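Häufige Fragen zu grauen Lager- und Kommissionierbehältern

Stand der Antworten: September. Fachliche Bearbeitung: Etornam Korletey, Anwendungstechnik Ravdale.

Welche Behälter werden auf dieser Seite behandelt?
Offene, annähernd rechteckige Behälter ohne Deckel, wie sie auf Packtischen und an Sortierplätzen stehen. Für Klappboxen und Deckelbehälter der Reihe Asante gilt eine eigene Seite, die Angaben sind nicht übertragbar.

Was bedeutet die Nummer 219 auf dem Lieferschein?
219 ist die interne Kennziffer für die offene Bauform ohne Einsatz. Mit Einsatz lautet die Bestellnummer 2843. Beide Ausführungen haben dieselben Außenmaße und können gemischt bestellt werden. Bei Nachbestellungen bitte immer die Kennziffer angeben, nicht die Farbe. Der Grauton kann zwischen zwei Chargen leicht abweichen und ist kein Reklamationsgrund.

Sind Kratzer auf dem Boden ein Mangel?
Nein. Helle Kratzer und wolkige Schlieren entstehen im Betrieb durch das Verschieben von Gläsern, Dosen und Kleinteilen. Zu beanstanden sind Risse, durchgehende Kerben und Grate, an denen man mit dem Fingernagel hängen bleibt. Für die Prüfung wird der Behälter geleert und schräg gegen das Licht gehalten.

Wie werden dunkle Scheuerstellen an den Innenwänden entfernt?
Mit einem feuchten Mikrofasertuch und neutralem Reiniger. Die Lösung kurz einwirken lassen, abwischen, mit klarem Wasser nachwischen, trocknen. Bleibt die Stelle sichtbar, handelt es sich in der Regel um Abrieb in der Oberfläche. Weiteres Scheuern bringt dann nichts und raut die Wand auf. Schmutzradierer, Scheuermilch und Stahlwolle sind nicht zulässig.

Und bei rötlichen oder braunen Flecken?
Zuerst klären, ob etwas ausgelaufen ist. Bei Lebensmittelgläsern den Inhalt des Behälters vollständig entnehmen und jeden Deckel prüfen. Der Fleck selbst wird wie oben behandelt, bei eingetrocknetem Fett mit warmem Wasser bis 50 °C. Heißeres Wasser bitte nicht verwenden, die aufgeklebten Etiketten lösen sich sonst ab.

Dürfen Gläser ohne Zwischenlage eingestellt werden?
Ja, solange sie einzeln stehen und nicht gestapelt werden. Bei mehreren Gläsern empfehlen wir die Einlage Vonov 2, zugeschnitten auf die Bodenfläche. An einer schrägen Wand stehen Gläser nur mit der Unterkante an, der obere Teil bleibt frei. Für den Transport reicht das nicht, dort ist eine Fixierung erforderlich.

Auf welcher Unterlage sollen die Behälter stehen?
Auf einer ebenen, tragfähigen Platte. Holztischplatten sind geeignet, sofern sie nicht federn. Der Behälter darf nicht über die Tischkante ragen. Auf geölten Platten kann er rutschen, hier hilft eine dünne Gummimatte. Kabel und Schläuche nicht unter dem Behälter durchführen, er steht sonst schief.

Wie oft muss gereinigt werden?
Trockene Ware: Sichtprüfung bei Schichtbeginn, Nassreinigung nach Bedarf. Lebensmittel in geschlossener Verpackung: täglich, vorzugsweise nach Schichtende. Kleinteile, Papierreste und Farbkrümel sammeln sich meist an der vorderen Bodenkante und werden beim Auswischen leicht übersehen. Deshalb von hinten nach vorn wischen und die Kante zum Schluss gesondert abnehmen.

Wann ist ein Behälter auszusondern?
Sobald er nicht mehr plan aufliegt, eine Wand nachgibt oder der Boden durchgehend beschädigt ist. Verfärbungen und abgenutzte Stellen an der Wand allein genügen nicht. Ausgesonderte Behälter bitte mit einem Kreuz auf der Innenseite kennzeichnen, damit sie nicht zurück in den Umlauf geraten.

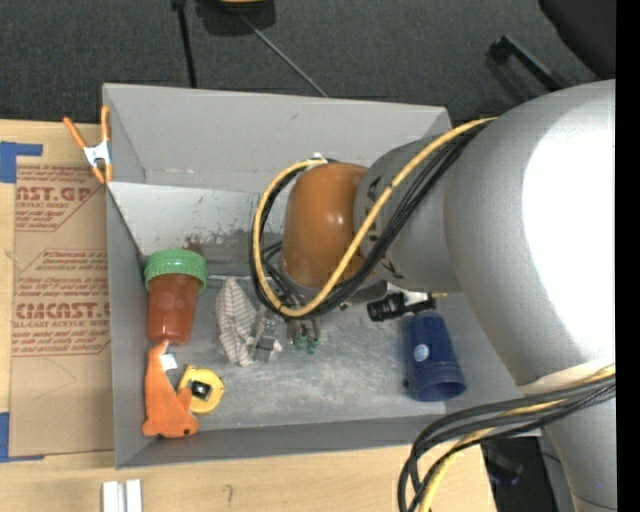
Andik, September

Wie sieht normale Abnutzung aus?
Die hintere Wand des grauen Behälters ist oben glatt. Der schräge, hellere Teil darunter hat dunkle Scheuerspuren und abgenutzte Stellen, dazu einen kleinen rotbraunen Fleck. Auf dem Boden sind helle Kratzer zu erkennen. Nach den Kriterien dieser Seite ist nichts davon für sich genommen ein Grund zum Aussondern. Der Fleck wird bei der nächsten Reinigung behandelt.

Lassen sich abgenutzte Wände nacharbeiten?
Nein. Lackieren, Bekleben oder Abschleifen ist nicht vorgesehen. Lackschichten platzen im Betrieb ab und gelangen in die Ware.

Wo melde ich einen beschädigten Behälter?
Über das Formular im Kundenbereich, Stichwort Behälter, mit Kennziffer und einem Foto der Schadstelle. Meldungen, die bis 14 Uhr eingehen, werden am selben Arbeitstag bearbeitet. Den Behälter bis zur Rückmeldung bitte nicht entsorgen.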